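Osora rabbit tray, plus the plate, bowl and spoon we use with it

Last updated 2025-07-05

Quick one, I have to be out the door in a bit. People asked about the tray after the lunch post so I'm doing the tray properly and then the other stuff faster.

Bought in January. Paid for it myself, full price, same with everything else in this review. It gets used most days, breakfast and after-school snack, and by now I know what I think of it.

The tray first. Peach plastic, rectangle, rounded corners, slightly raised rim. "Rabbit" in cursive up in one corner and a line drawing of a rabbit sitting down in the opposite one. Small oval emblem with tiny text next to the rabbit, and that's the whole design. I liked that there wasn't more of it. Most kids' trays I looked at had a full farm on them and you can't find the peas.

Weight is 208 grams on my kitchen scale. Light enough that a four year old carries it with a sandwich on it. Not light enough to slide around when she leans on the edge – I tried a thinner one from Cevuto before this and it scooted every single time she reached for her cup. Returned it.

The rim. OK so the rim is low. Good for wiping, you go straight over it with a cloth and nothing hides in the corner. Bad for liquid. A spilled half cup of milk will go over the side, ask my floor. If you want a tray that holds a spill, buy a deeper one. For crumbs, rice, cut fruit, it does the job. Blueberries escape. Blueberries escape from everything.

Staining: tomato sauce left a shadow the first week and I was annoyed. Baking soda paste, ten minutes, gone. Curry took two goes. I now rinse right after dinner and haven't had one since. The lettering hasn't faded that I can see and I'm not gentle, I use the green side of the sponge when I'm in a mood.

Dishwasher: box says top rack only. I did bottom rack by accident a couple times and it came out fine but it had a slight bow for a day. Flattened out again under a cutting board. Wouldn't make a habit of it.

What I don't like: no grip underneath. None. On the bare wood table it's ok, on anything shiny it turns if you bump a corner. My sister-in-law Gwendolyn has the same tray on a glass table and put little clear dots on the bottom, the cabinet door kind. Works, looks a bit homemade, she doesn't care.

Now the stuff that goes with it. I wanted a grown-up plate that could live in the same stack as the kid things. Ended up with two and I go back and forth.

Number one is the steel plate. Round, brushed, thin reddish-brown line along the rim. It's the Marchetti. Bought it becuase I was tired of chips. Cannot chip. Loud though! A metal spoon on a metal plate at 7 in the morning is a sound. Food goes cold on it fast too, so toast and fruit yes, eggs no. Doesn't go in the microwave obviously, and I have had to say that out loud to more than one adult in this house.

Number two is the scalloped one. Cream white, ridged all around the rim, and a small white bowl sits inside it with room to spare. I use that pair for soup or yogurt, with crackers around the outside of the bowl. Prettier by a mile. The ridges hold on to dried oatmeal like you would not believe and you need a brush, not a cloth. Soak first. If you're a leave-it-in-the-sink person get the steel.
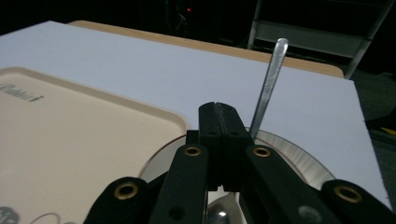 And with the rabbit tray:
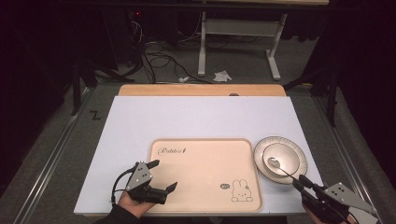 Spoon. I went through a silly number of spoons. The one I've settled on has a long slim handle and a shallow head, and the shallow head is the selling point for me – she can get her mouth around it, and it scrapes the bottom of a bowl without leaving half the yogurt behind. The downside of a long handle in a small bowl is that it tips out if you let go at the wrong angle. Lean it well over to the side and it stays. Adults in the house steal it for jars.

It's plain metal, nothing on it, washes with everything else. Water spots if you air dry. I don't polish spoons so that's how they live.

Also got asked what we put under everything. White board over the wood table. The table was my grandmother's, light wood, marks if you look at it wrong, so I covered most of it and left a bit showing along the back. Best money I spent on this whole meals project and it wasn't much money. Wipes down in one go. Shows every crumb, I count that as a plus, my husband doesn't. One thing, it needs to lie flat to be any use, check for a warp before you leave the store. The first one I brought home rocked in the middle and went straight back.

Things that came up in the comments last time, fast:

Loretta Wojcik asked if the tray fits a regular dinner plate on top. A small one, sure. A big one hangs over the rim and wobbles. I put food straight on the tray or the plate next to it, on the right, she's right handed and it cuts down on the reaching across.

Someone wanted to know about smell. New plastic smell for two washes then gone.

Thaddeus Brannigan asked about the Bakness version with the divided sections. Had it for a month at my mother's. Dividers are nice if your kid has opinions about foods touching. Mine did, then didn't. The dividers are a pain to clean, the corners in there are tight and you end up in with a toothbrush. If the touching thing is real in your house then it's worth it, otherwise the flat one wins for me.

Does it scratch. Yes a bit. Kid knives no, a real fork yes. You see the scratches when you tilt it to the light, you don't see them with food on it.

Stacking: the tray takes up more shelf than you expect. It stands on its side next to my baking sheets and that's the only place it ever fit. Steel plate goes under the scalloped plate with a paper towel in between so the finish doesn't get rubbed. The bowl goes wherever.

Would I buy again?

Tray, yes. Second one in a different color if they do one, the site only had this color when I looked. Take off a point for no grip and half a point for the low rim.

Steel plate, yes for breakfast and outdoors. It's been in the yard, the car and the bathtub (don't ask).

Scalloped plate and bowl, yes but own a brush.

Spoon, yes, get more than you think, they wander.

Scores, since people complain when I leave them off. Tray 8 out of 10. Steel plate 7, would be 8 if it was quieter. Scalloped plate with the bowl 7.5. Spoon 9. I'm not scoring the board, it's a board.

If the tray cracks or the print goes I'll come back and change the date at the top. Cups are next, I have four on the counter and one of them already leaks so thats a short section. Leave questions below and I'll get to them tonight after bedtime.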